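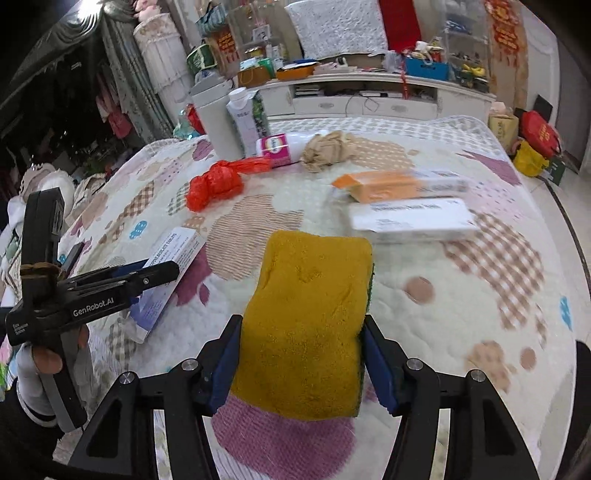 Reference > Household > Cleaning > Sponge

23/03/2020
By Dayana Benavides

A cleaning sponge is a soft, porous block used for washing dishes and wiping surfaces. Most are rectangular. Many have a rougher backing, often green, for scrubbing off dried food. Kitchen sponges were first made from sea sponges; most are now cellulose or plastic foam. They should be rinsed and squeezed out after use and replaced when they smell or crumble.

Comments

Fredy Carhuamaca: The green side scratched my enamel pan. Maybe add a warning?

Faith Laizer: How often should you change one? Mine last 5 weeks.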